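Work on the water: the summer work parties at Tusturholm

The May work party is nearly upon us, and if you have never spent a morning up to your knees in an overgrown lock, you are in for a treat!

We'll be carrying on at the bottom lock at Tusturholm, where the offside wing wall has shed a good many of its coping stones over the winter. Ľubomír Hrubý has marked up the ones we can lift and the ones that need the hoist, so please check for yellow chalk before you put your back into anything. The rest of the team will be clearing hawthorn along the 40 yards of towpath between the lock and the winding hole (gloves essential, old coat recommended).

Bring a packed lunch and something to drink out of. We meet at 9.30 for the safety talk and there is always a good long natter first.

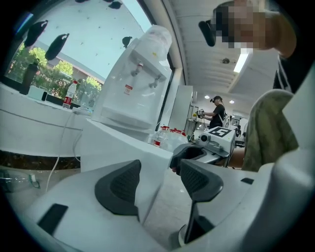 The water dispenser — bring your own mug.

Our trip boat Riko will be out as well, with Emília Kopecký at the tiller. She has spent the spring learning to bring her round at the winding hole in a crosswind, and I had the pleasure of being aboard for one of the better attempts. What a boat! The old two-cylinder engine thumps along beautifully and you feel it through the soles of your boots. Riko will be carrying spoil down to the wharf in the morning and passengers in the afternoon, after a thorough sweep.

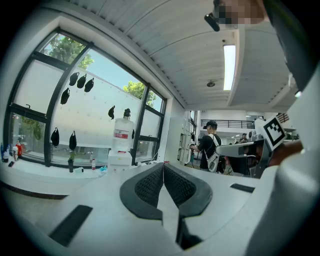 Čestmír Beneš is still looking for anyone who remembers the lock when it was last in use. He has turned up a lovely toll ticket for a load of lime, and he'd dearly like to know which family worked the boat. If you have letters, snapshots or just a half-remembered story from a grandparent, he wants to hear it — the half-remembered ones are often the best.

Names for the work party to Ida Lindemann, please, and tell her if you'd like a go on the hoist. New faces very welcome, and wellies can be borrowed up to size 11.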